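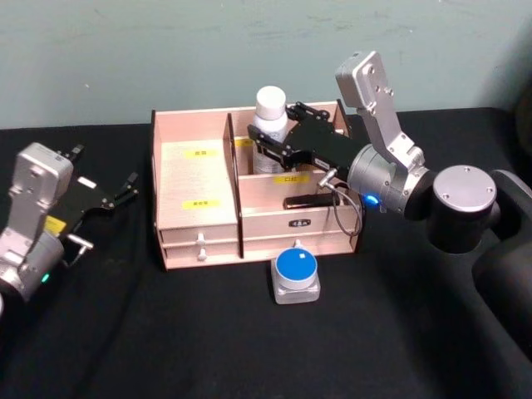 Desk organizer with a white bottle in the rear right compartment. Yellow labels mark individual sections.

Skallitz revises labeling guide for small desk organizers

SKALLITZ, April 30, 2003 – The Dernon storage office has issued a revised guide for the labeling and loading of small wooden desk organizers, replacing the version in use since September. The new text applies to all units in shared rooms at the Skallitz site and to units shipped from the Cullard warehouse after the existing stock of 200 is used up.

The main change concerns where a label goes. Under the earlier guide, one label on the outside of the unit was enough. The revised guide asks for a label in or on each section that holds a fixed item, placed on the nearest flat panel. Open compartments are to be labeled on the back panel or on the divider in front. Drawers may be labeled on the face or on the panel above, as long as the knob stays clear.

Yellow stock with black print is now standard. Other colors remain allowed for nameplates and unit markings, which the guide treats separately from section labels. Labels may be printed in any language used in the room, and a second language is optional. Text should be kept to one or two short lines.

Dernon said the change followed a review of returned units at Cullard. Items in open compartments were often found in the wrong section, while drawers were mostly correct. The review did not look at how long each unit had been in use, and the office has not published the full results. 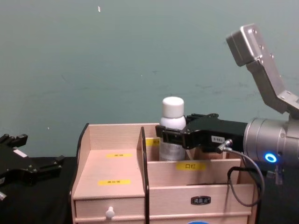 A section label reading "口红" (lipstick) on the front panel of the right half.

The guide also sets out loading by height. Bottles and other upright containers go in the rear compartments, where the partitions give support on more than one side. The upper limit is a 500 ml bottle, filled and closed. Bottles over 300 ml should stand against the back wall. Flat items are to be laid in the lower front compartments and should not be leaned on a bottle.

Cosmetics are listed as a class of their own for the first time. Lipstick, cream jars and similar small goods were previously grouped with stationery, which led to mixed drawers. They now get a named section – the name to be printed in full, with no abbreviations or item codes. Jars may be kept on an upper surface if the lid is closed and the base sits fully on the panel.

A label that ends up partly hidden behind its own item is accepted. The guide notes that a tall bottle will nearly always cover some of the panel behind it, and that moving the label to a side wall makes it harder to read once the compartment is empty. Where a rear label is covered, a second one may be added on the divider in front.

Wire dividers can stay in use where they are already fitted. They must not be used to carry labels, as the adhesive does not hold on thin wire. Existing labels on bare wood should be left alone unless the wording is wrong; the office reports surface damage on some units where old labels were pulled off dry. A damp cloth held on the label for 80 seconds is the recommended method.
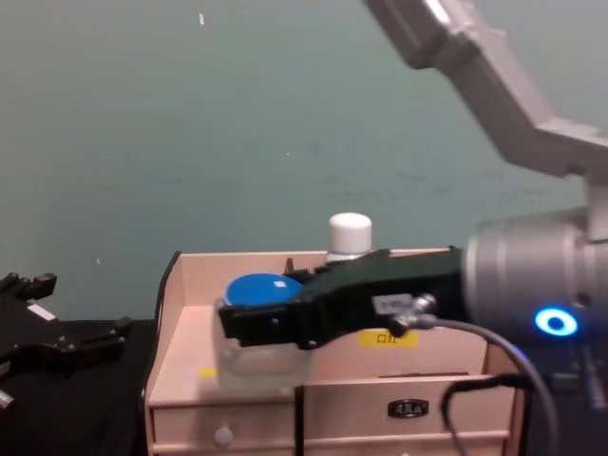

Schedule and supply

Shared rooms at Skallitz are to be relabeled first, followed by the Zacharias annex. Work in each room covers three steps: emptying the unit, checking the drawers for free travel, and applying the new labels before anything is put back. Room contacts will receive label sheets with the printed guide. Blank sheets can be ordered from Cullard on the usual supply form.

Units with a loose back panel or a missing knob should be set aside and reported before relabeling. Replacement knobs are in stock in the small white round type only. Back panels are cut to order.

The guide does not cover metal cabinets, hanging racks or units wider than 80 cm. A separate text for those is in preparation at Dernon, with no release date given. Until then the earlier guide remains in force for them, including the single outside label.

Rooms that have already printed labels in another color may use up what they have, provided all labels on one unit match. Comments on the revised guide can be left with the Dernon office through the end of September.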